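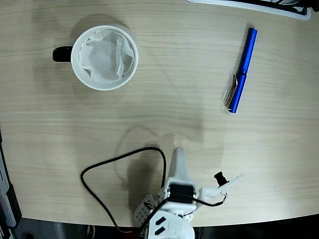 A tabletop arm in white plastic, with the mug and pen it shares a table with.

The Titell arm kit has a fine pitch. Corkard, which sells it, says a beginner can have a robot tidying a desk in 4 evenings. I've read the pitch, the manual and the first 100 or so posts on the owners' forum, and I'm not buying the tidying part.

I have no quarrel with the hardware. White plastic brackets and black servos are cheap to replace, and that counts for a lot when you're learning. My trouble is with the word "helper," which Corkard uses on nearly every page. A helper saves you work. Who clears the desk, runs the cable and resets the pen every time?

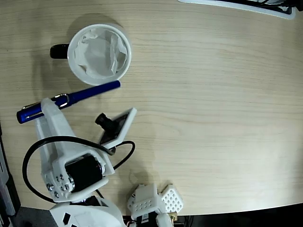 Word count: 281

Look at the gripper finger by the pen. Is that a grip or a nudge? A still picture can't settle it, and Corkard's sales page leans on stills. I'd want a plain success rate over 1000 tries, with the pen set down at a new angle each time.

Stanisława Laskowska, who taught with the older Nurmi kit, told me in June that her students learned plenty from it and cleaned nothing. I believe her. Sell the Titell as a course in patience and I might pay for one.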